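We use cookies to keep you signed in and to remember which tickets you were avoiding. Accept / Manage settings

Ticket 548: Second hand for the arm rig, and other things that were supposed to be in the budget
Status: Pending (purchasing)
Product line: Gornico two-arm unit
Opened by: lab operations

Problem as reported

We bought one complete rig and a spares kit. The spares kit, which the quote called "comprehensive," contains screws, a tool to turn the screws, and a card thanking us for choosing Gornico. It doesn't contain fingers. I've been asked to work out what we should have ordered, and to do it before the February spending window closes, so this log is half troubleshooting and half shopping list.

Step 1. Find out which parts the quote calls "the hand"

Gornico sells the hand as a hand. Meron, the reseller, sells it as fingers, a shell and a "wrist interface," each with its own line and its own shipping. I went over the unit with both price sheets and wrote down what I could match. The screws along the top of the hand show up on one sheet as hardware and on the other as "included," so we may already have paid for them twice.
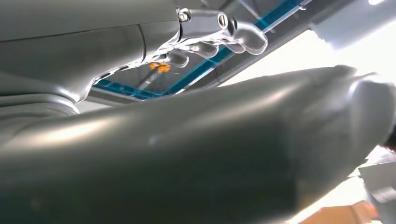
Step 2. Ask what a replacement costs

Meron quoted 1000 for a set of fingers, fitted. Unfitted is the same price, which tells you what they think of their fitting. Lead time is three weeks, or "sooner," and I couldn't get them to put a number on sooner. I asked Gornico directly and they referred me to Meron.

Step 3. Decide whether we need the mat

The Gadlow floor mat was on the original wish list as a marked work area. It's a rectangle you can put on a floor. We already have a floor, and yellow tape on the carpet marks out an area well enough for planning purposes. I've struck the mat and moved the money to fingers. If anyone wants it back on the list, please say what it does that tape doesn't - in writing, with a part number.

Step 4. Check what the service plan covers

Two tiers. The cheap one covers the arms and excludes "end effectors and consumables." I asked whether a finger is a consumable and was told it depends how it's used. The expensive one covers fingers but wants an annual inspection, travel billed separately. Left both on the sheet for now. The joints between the finger segments are the bit I'd want covered, and they're the bit with the longest footnote. 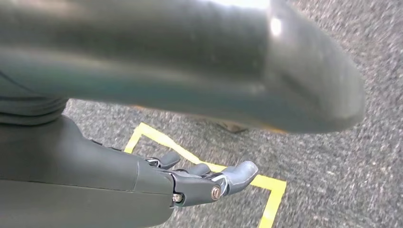
Sirkka Jääskeläinen wrote back that the expensive plan only makes sense if we expect to go through more than one set of fingers a year, and would I kindly stop forwarding her footnotes. She'll sign for one spare set now and look at the plan at renewal.

Requested: one set of fingers, unfitted. No mat. Cheap plan, for now. Waiting on a purchase number.

Comments (3)

Þórarinsdóttir
Ask for the fitting anyway if it's the same price. We skipped it and spent an afternoon hunting for the torque setting.

benchmonkey
Does Meron still charge separately for the box?

lab operations
They do. It's called "protective presentation."

Last updated: February, 4:40 pm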